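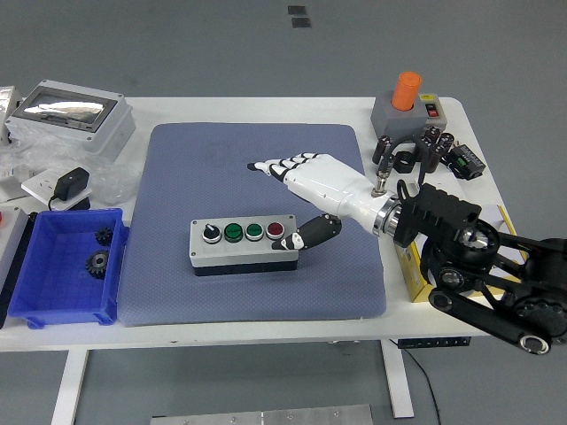 Vekinon is a classroom listening game used in beginning and intermediate language courses. It was developed by Tomoyo Hirano, a high school teacher of Japanese, and is played mostly in the last weeks of a term.

Rules
A class is split into teams of 4. The teacher reads a short story aloud twice at normal speed. Each team then has 120 seconds to put a set of printed sentences in story order — no talking in the first language is allowed. A sentence in the correct place scores 10 points, and a team that speaks out of turn loses its last placed sentence.

Materials
The standard set holds 580 sentence cards, sorted by verb form and length. Teachers of other languages usually write their own cards.

Variants
In Wonero, students draw the story instead of ordering it. Zero is played without cards, with each team retelling the story from memory.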